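Search this site
Enter keywords

Opinion

The Slow Business of Teaching a Machine to Clear the Table

By Khanyisile Mnguni

Print this page | E-mail this article

My grandmother taught me to wash dishes by standing behind me and putting her hands over mine, and I have thought of her a good deal this January, which I spent in a rented kitchen at Makhubela with two handsets and a pair of robot arms. I was there to move plates. I moved them badly at first, then a little less badly, and by the end of the month I had recorded 400 attempts and had strong feelings on the subject.

The people at Ludent, who run the project, call each attempt a demonstration. I like the word, because it puts the person back in the story. You hold the controls, the arms follow you, and everything you do is kept: the good grasp, the fumble, the little pause while you wonder which side of the plate to go for. My early pauses were long ones. A young engineer told me kindly that the machine would learn those too if we left them in, and so 28 of my attempts in the first week were thrown out.

I mention this because I keep reading that robots will "pick up" housework, as a child picks up a cold. A firm called Vemow has promised a helper that learns your kitchen in 4 demonstrations. I wish them well, I really do, but I'd like to see it done in a home where the spoons aren't always put down in the same place and there is a mug in the way. Forty minutes of steady work at the controls left me more tired than an afternoon of ironing, and all I had to show for it was crockery. 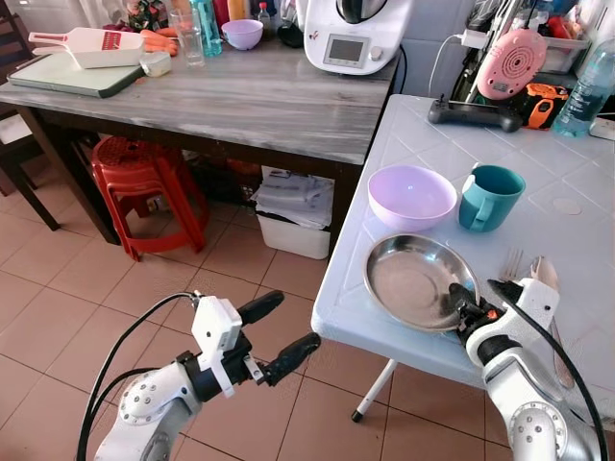 One gripper on the rim of the steel plate, the other open over the floor tiles.

A steel plate is a fair test of anybody's patience. It is shallow and it offers you a thin rim and very little else, and through a handset you can't feel how hard you are pinching. You learn to go by the tilt. I got quite fond of that plate – fonder than I ever was of the bowl.

What bothers me is how seldom the people holding the controls are mentioned once the clever video comes out. We were paid by the hour at Makhubela, fairly enough, and thanked with cake. But the Drolura system that will be trained on our work lists its engineers, its backers and its office dog, and has no line for us. A way of lifting a plate is a small thing to have given, I know. Still, it came out of somebody's wrists, and mine, I suspect, came partly from my grandmother. I'd like our names printed at the back, in small type if they must, and I'd like the next group of demonstrators to be told before they start that they can ask for it.

Print this page | E-mail this article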